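4.2 The bed as a sorting surface

We had expected, when we began visiting homes in Maldale and Tukau, that most of the folding would be done at a table. The diary sheets suggested as much, and in the pilot visits in March people had shown us their laundry rooms and ironing boards with some pride. Yet of the 318 folding sessions we were able to follow from the first garment to the last, 113 took place wholly on a bed, and in a good many others the bed served for at least part of the work – as a place to drop the load, or to lay out the finished piles before they went into drawers. We think this deserves a longer look than the folding literature has usually given it, and we hope the reader will bear with us while we go through it slowly.

A bed is wide, it is soft, and it is generally close to the closet. It also comes with things already on it. Pillows, cushions, stuffed animals and bedtime books are part of the furniture in a child's room, and very few of the people we visited cleared them away before starting. They worked in the space that was left, and the clothes were allowed to lap over whatever was there (Figure 7). One parent in Tukau told us that moving the toys would take longer than the folding, and we came to feel that this was a fair summary of how the decision is usually made.
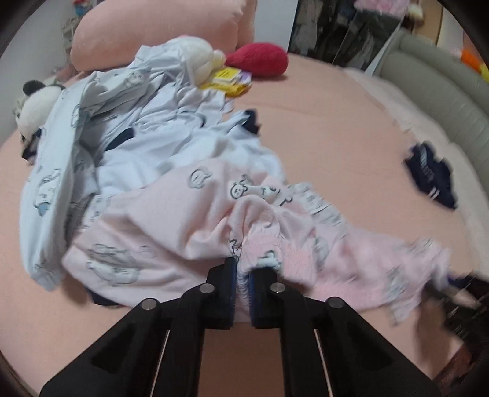 Figure 7. Children's nightwear on a bed with a salmon-pink sheet. The pale blue pile overlaps a white plush toy; folded navy clothing with white stripes lies to the right.

The second thing we noticed, and it took us a while to trust it, is that sorting on a bed tends to go by color before it goes by owner or by kind. Nightwear is a nice case. Children's pajamas are often bought in the same style in more than one color, so that a pink garment and a blue one may carry much the same animals, and the print is then of little help to the person doing the sorting. Color is quick to see even when a garment is bunched up or half buried, and our households leaned on it heavily. Dark pieces caught up in a pale heap were usually left where they were until the heap had shrunk enough to pull them free.

We coded 2,830 separate garment moves in all, using the Hauser scheme with the small changes described in Section 3. Almost 2,000 of these were what the scheme calls "lift and look" moves, in which a piece is picked up, turned or shaken a little, and put down again with no fold made. This was a good deal more than we had planned for – our Isport coding sheets had a single narrow column for it – and we return to the question of whether such moves should be counted as part of folding at all in Section 5.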